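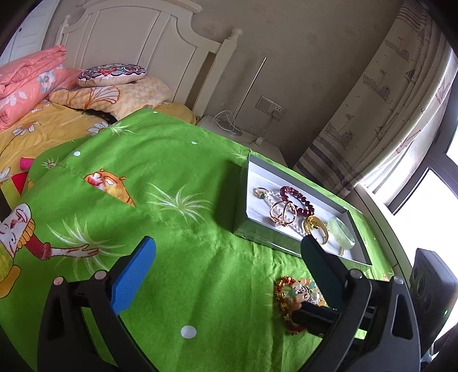 Sorting by hand, at a distance: an interview from the Skutero open day

Tuesday, May 26, 2020

Skutero opened its Nirnby office to visitors for one afternoon, and most of the people who came wanted to see the arms. I wanted to talk to the engineer who leads the company's work on hand-held gripper tools, which a person carries and operates directly. We spoke between two demonstrations, for 44 minutes according to my recorder. The company asked that staff not be named.

I started with the choice of task. The demonstrations concern small household items: bangles, bead strands, rings, and a shallow box to put them in.

"Jewelry is a good test because the pieces have so little in common," the engineer said. "A rigid bangle can be picked up at almost any point on its rim. A string of beads has no fixed shape. You pinch it at one point and the rest hangs wherever gravity puts it. A ring is small enough that the finger pads hide it as they close."

The box adds its own difficulty. Its walls are low, but a bangle standing on edge rises above them, and a finger coming in at a shallow angle will hit the wall first. The engineer said that operators learn to bring the pads down steeply over the rim and to open them as little as possible on the way in.

Soft surfaces are part of the program as well. On a bench, a part stays where it is put and the height is known. On a bed, the sheet gives under the box, and anything pressed down sinks a little before the grip closes.

"On a hard table you can touch the surface with the tips and use that as a reference," the engineer said. "On a mattress you touch it and it moves. A printed sheet is harder again for the vision side. There are edges everywhere, and most of them belong to the pattern."

I asked whether a plain cloth would give cleaner results.

"It would give cleaner numbers. People have printed sheets."

The linkage is named Pornon inside the company, after the first workshop the team rented. Each finger is carried on articulated links, so that the pads stay close to parallel through most of the stroke. The pads are the part that wears. In the current version a pad is inspected every 585 cycles and replaced at 2000, whether or not it looks damaged.

"We used to wait until people complained," the engineer said. "By then the tip had been rounding off for a long time, and the later recordings didn't match the earlier ones. A fixed interval is dull, but it holds."

The team has five tools in service. All of them are calibrated in the morning, and again after any drop. Visitors could try one, and several did. The common mistake was squeezing too hard. A translucent bangle under too much pressure tends to rotate out of the grip, and the beginner's reaction is to squeeze harder — the wrong correction, in the engineer's view. The advice given at the table was to let go and approach again from a different side.

The recordings go to Bautista, a software group in the same building, where they are used to train a controller for a fixed arm. I asked how far along that was.

"It picks up rigid pieces well. Strands, less well. It will take hold of a strand at the middle and lift, and both ends drag across whatever else is there. A person takes it near one end and lowers it in. We have plenty of recordings of people doing that, and the controller hasn't fully absorbed it."

What about two strands tangled together?

"We leave those out for now. A person with their own fingers needs a while for that too."

The next release is planned for July. It changes the spring in the trigger and the shape of the pad tip, and leaves the linkage alone. The engineer expects the new tip to help with rings and to make little difference on bangles. A second open day has been discussed but not scheduled — the room in Nirnby is small, and the calibration bench has to be moved out to make space for visitors.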